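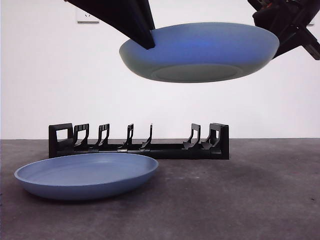 7 min read

Section 3. Setting Up Arrangements and Price Lists

Applies to: Pedby Arrangements, office edition. Revised June.

This section covers the first set-up of a funeral home in Pedby, from branch details to the first printed estimate. It assumes that the program is installed, that the license key has been entered, and that at least one user has the Manager role. For installation, see Section 2. For moving old case files from another system, see Section 7.

The screens used in this section are under Settings > Home. Users with the Arranger or Front Desk role can open them but cannot save changes.

Before you start

Have the following at hand:

Current general price list, printed or as a spreadsheet
Casket price list and outer burial container price list
License number of the establishment and of each funeral director who signs contracts
Opening hours and the after-hours phone number
Names of the cemeteries and crematories used most often, with their fees

Note: Do not enter live cases until step 3.4 is complete. Cases opened before the price list is published take the draft prices and must be repriced one at a time.

3.1 Adding a branch

Each physical location is a branch, including a chapel without an office. A branch has its own calendar, rooms and numbering. Price lists can be shared between branches or kept separate.

1. Go to Settings > Home > Branches and select Add branch.

2. Enter the public name of the branch as it should appear on contracts. In the sample data supplied with the program this is Strazds Funeral Home, Pirnaldale.

3. Enter the short code. The code can have two to four letters and cannot be changed after the first case is saved.

4. Enter the street address, the mailing address if different, and the establishment license number.

5. Under Case numbering, enter the next number to use. If the last paper file was number 878, enter 879. Leading zeros are added automatically on printed forms.

6. Select the time zone. Visitation and service times are stored in this zone and do not move when a user signs in from another one.

7. Save.

Repeat for each branch. If two branches share a case number series, tick Share numbering and choose the parent branch from the list.

Caution: Lowering the next number after cases exist can produce duplicates. The program warns once and then allows it.

3.2 Adding rooms and vehicles

Rooms and vehicles are resources. A resource can be booked by one case at a time unless Allow overlap is ticked.

1. Open the branch and select Resources.

2. Add each room with its type: arrangement office, visitation room, chapel, preparation room, or holding.

3. For visitation rooms and chapels, enter the seating capacity. The figure is shown on the booking screen and on the family's confirmation letter.

4. Enter the turnaround time in minutes. This is the gap kept free after each booking. The default is 45 for visitation rooms and 60 for chapels.

5. Add each vehicle with its type: hearse, lead car, limousine, removal vehicle, or flower car. Enter the plate number.

6. For holding, enter the number of places. Holding is counted by place and does not appear on the calendar. It has its own panel on the Today screen.

Note: Where two visitation rooms can be opened into one, add three resources: each room alone, and the combined room. Then open the combined room, select Linked resources, and tick both single rooms. A booking for the combined room then blocks the others, and a booking for either single room blocks the combined room.

Hired vehicles should be added with the owner set to Outside. They can be booked in the same way, and the cost is carried to the cash advance part of the estimate if a cash advance item has been linked (see 3.5).

3.3 Adding staff

1. Go to Settings > Home > People and select Add person.

2. Enter the name as it should print. Accents and other marks are kept on all printed forms, including those sent to the label printer. The sample record for Hrvoje Kneževič is set up to test this. Print one label from it before adding your own staff.

3. Choose a role. Roles are listed in Appendix B.

4. For licensed directors, enter the license number and the expiry month. A reminder is shown on the Today screen from 60 days before the end of that month.

5. Tick Can sign contracts where this applies.

6. Tick On call if the person takes after-hours calls. The rota itself is set up in Section 5.

A person who leaves should be set to Inactive. Deleting is blocked once the person is named on a case.

3.4 Entering the general price list

The general price list is made up of items and packages. Items are entered first.

1. Go to Settings > Home > Price lists and select New list.

2. Enter the effective date. A list cannot be published without one.

3. Choose a starting point: Blank, Copy of an existing list, or Import from spreadsheet. For the import layout, see 3.4.1.

4. For each item enter a code, a description, a price, and a category. The description prints exactly as typed.

5. For the basic services fee, tick Non-declinable. Only one item on a list can have this setting.

6. For items charged as a range, such as caskets, enter the lowest and highest price and link the item to the matching product list.

7. Mark taxable items. Tax rates are held under Settings > Tax and are not part of the list.

8. Select Check list. The program reports missing categories, items without a price, and range prices that do not match the linked product list.

9. Correct any faults and run the check again.

10. Select Publish.

A published list is locked. To change one price, make a copy, edit it, give it a new effective date, and publish the copy. Cases already signed stay on the list that was in force when they were signed.

Caution: The program prints the disclosure text stored under Settings > Wording. The wording supplied is a starting text only. The funeral home is responsible for checking it against federal and state rules before the list is handed to a family.

3.4.1 Spreadsheet layout

The import reads the first sheet of the file. Row one must hold these headings, in this order: Code, Description, Category, Low, High, Taxable. For a single price, fill in Low and leave High empty. Prices must be plain numbers without a currency sign. Write 795, or 795.00, and not $795.

Taxable takes Y or N. An empty cell is read as N.

Descriptions longer than 120 characters are cut at the last full word and flagged in the import report. Rows with an unknown category are brought in under Unsorted and must be moved before the list can be published.

Most lists take some 24 rows before caskets and containers. Keep those in their own product lists.

3.4.2 Packages

1. Open the draft list and select Packages > Add.

2. Enter the name and the package price.

3. Add the items included. The program shows the sum of the single prices and the difference.

4. Choose how the package prints on the estimate: Price only, Price with items, or Price with items and single prices.

5. Under Substitutions, tick each item that may be swapped. Items not ticked cannot be removed by an arranger.

The basic services fee must be part of each package. Direct cremation and immediate burial are entered as items with the fee included in the price, with the box Fee included ticked. If the box is left clear, the fee is charged twice on the estimate.

3.5 Cash advance items

Cash advance items are amounts paid to others for the family: cemetery opening, crematory charge, clergy, musicians, newspaper notices, certified copies of the death certificate.

1. Go to Settings > Home > Cash advances.

2. Add the payee. For a payee used by all branches, leave Branch empty.

3. Add one or more charges for the payee. A charge can be fixed, per unit, or open. Open charges are typed in by the arranger and print as estimated until confirmed.

4. If the funeral home adds a fee or receives a discount on the charge, tick Adjusted. The matching disclosure then prints below the cash advance total.

5. Save.

Certified copies should be set to per unit. The arrangement form asks for the number of copies and carries it to both the estimate and the order form for the registrar.

3.6 Connecting the Nitero label printer

Labels are used for identification bands, personal effects bags and cremation containers. Skip this part if labels are written by hand.

1. Connect the printer to the office network by cable. Wireless set-up is not supported for this use.

2. Load the band stock with the printed side up and close the cover until both latches click.

3. In Pedby, go to Settings > Devices > Add and choose Nitero from the list.

4. Select the stock: Band, Bag, or Container.

5. Print a test label. Check that the case number, the full name and the bar code are inside the border.

6. Scan the test label. The case record used for the test should open within a few seconds.

If the bar code does not scan, lower the print speed by one step and repeat from step 5. If the text is shifted, select Align and follow the prompts on the printer.

Caution: A reprinted label carries the letter R after the case number. Remove and destroy the earlier label before the new one is attached. Record both actions under Case > Custody log.

3.7 Printing a test estimate

1. Open a new case and tick Training. Training cases do not use a case number.

2. Add a visitation, a service and one package.

3. Add two cash advance items, one fixed and one open.

4. Select Print > Estimate.

5. Compare each line with the paper price list, including the tax and the order of the disclosures.

6. Close the case without signing.

Training cases are removed overnight at 2:00 a.m., branch time. To keep one for staff instruction, tick Hold on the case summary.

If the estimate prints with the word DRAFT across the page, the price list has not been published. Return to 3.4, step 10. If the branch name is missing from the top of the page, open the branch record and check that a public name has been entered as well as a short code.

Next: Section 4, Taking a First Call.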